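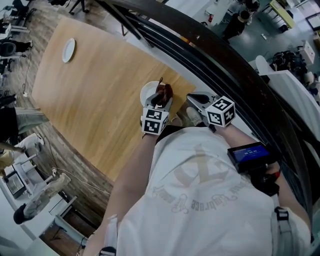 Serving and Clearing: Frequently Asked Questions

Konach Tearoom, table service and self-service. Last updated January 3, 2018.

Do I seat myself?

Yes, downstairs. Upstairs we seat you, mostly to keep one person and a laptop from settling in at the table for six. If you're waiting for friends, tell us how many are coming. "A few" has meant 3 and it has meant a christening party.

What comes on the small saucer?

Anything you can finish in a couple of bites: the dark rye ends, the brown bread squares, the little molasses cake. A slice or a sandwich gets a full-size plate. People sometimes ask for the large plate with the small cake because it "looks like more." We have tried it. It looks like a cake that has been left behind.

Why is everything so crumbly?

The brown bread is made with coarse meal and very little to hold it together. It tears instead of slicing, and the top is supposed to be ragged. Lift it over the saucer and most of the crumbs will land there. Lift it over your lap and you'll be finding them until June.

Can I have it without the crumbs?

No. We do have a scone.

Are the tables real wood?

They are, and we'd like them to go on being so. Plates and saucers can sit straight on the wood. Teapots can't, and every table has a mat for that purpose. The mats are not coasters, fans, or somewhere to write your phone number.

I already put the teapot on the wood. What now?

Move it and let us know before you leave. A fresh white ring usually comes out with a cloth and some patience. An old one means sanding, and the last time we sanded a top it was out of use for most of a week. No one will be charged. Someone may sigh.

Do I clear my own table?

Downstairs, please do. Scrape crumbs and crusts into the bin by the hatch, stack large plates with large plates and saucers with saucers, and put cups on the top rack. Saucers hidden between large plates make a tall, interesting stack that has never once reached the sink in one piece.

Upstairs, leave everything where it is. We know you mean well, but the stairs have a turn in them.

Which bin do leftovers go in?

Bread, cake and fruit go in the brown bin. Tea leaves, too. Paper napkins go in the gray one. Teaspoons go in neither, although you wouldn't know it from going through the brown bin on a Sunday evening.

Can I take home what I didn't eat?

Of course. Ask at the counter for a paper bag. Please don't wrap cake in the cloth napkins, however carefully you plan to return them.

What happens if I break something?

Tell us so we can sweep up. Breakages are part of running a tearoom and we keep spares in the back. The exception is the blue Kárason platter on the high shelf, which isn't used for serving and shouldn't be taken down to see whether it's heavy. It is.

Where can I put my bag and coat?

There are hooks along the Duston Street side and a low bench under them. Keep bags off the tabletops and out of the aisle. The gap between the window tables is narrow, and whoever is carrying the soup can't see their own feet.

Can I bring my own cake?

For birthdays, yes, if you call ahead. We lend plates, forks and a knife that has seen better days. Candles are fine. Sparklers were fine until last year.

Do you sell the plates?

We don't. They're plain white round ones from a catering supplier, and any kitchen shop will have something close. We do sell the brown bread, whole loaves only, from the counter until they run out. Ask for the Fament loaf. It comes with its own crumbs, at no extra charge.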